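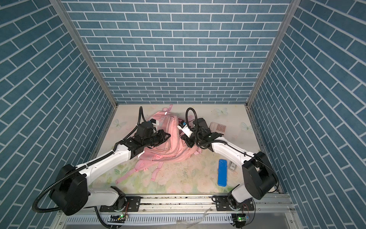 Two-arm cell, backpack task.

Home | Open calls | Rules & practice | Contact

4 min read

Call for participants: house rules for two-arm cells, second draft

25 January 2021

Quick one, sorry for the short notice. Akley is rewriting its working rules for tabletop robot cells and we need people to pick holes in the draft. Operators mostly. Also anyone who sets up the cells, cleans them or signs off on the recordings afterward.

The first draft was written by people who don't sit at the arms all day. It shows. Long on paperwork, short on things like who clears crumbs off the floor panel and when, or what happens to wrappers and other scrap before the arms get power.

What we're looking for

- Operators with at least 100 hours on two-arm setups, any make
- Setup techs. Cable routing, base plates, wrist cameras, that kind of work
- Reviewers who have rejected runs and can say why
- A couple people with a machine safety background. You don't need to know our cells

No degree needed. Reading English is a must, writing it perfectly is not (see this page).

What you'd do

Read the draft, 2 evenings tops. Mark it up. Then join one remote session in April, three hours with a break, where we go section by section. Sections open for comment:

1. Clearing the floor between runs. Debris, packaging, loose small parts
2. Soft items: bags, straps, loops. When to stop if a strap catches on a gripper
3. Both arms on one object. Who calls the stop, who resets
4. Cable slack at shoulder and wrist, what to check at start of shift
5. Boards and wiring near the arm bases. Covered or not, we disagree on this one and would like it settled
6. What goes in the log, and what a reviewer can throw out without asking

Section 5 has had the most argument so far. If you only have time for one, take that one.

Pay

$1503 flat for operators and techs, paid after the session. Reviewers and safety people the same. If your employer won't let you take it, tell us and we'll sort something out with them. Your name goes in the final document unless you'd rather it didnt.

How to apply

Send a short note. Half a page is plenty. Say what you've worked on, for how long, and one rule at your current place you think is wrong. No cover letter please, we will not read it. Put ref 2978 in the subject line or it ends up in the general pile.

Notes go to Rozália Kelemen. Questions on the draft itself to Soo-ah Maeng, questions on pay to Iveta Procházka. We reply to everyone but it make take a week.

If you commented on the first draft you can apply again, your old comments are already in.

Recent
- Stop button placement: comments closed
- Abdella site: setup tech, nights
- Risard checklist, revised wording
- Notes from the last reviewers' call (Sarmīte Pärn)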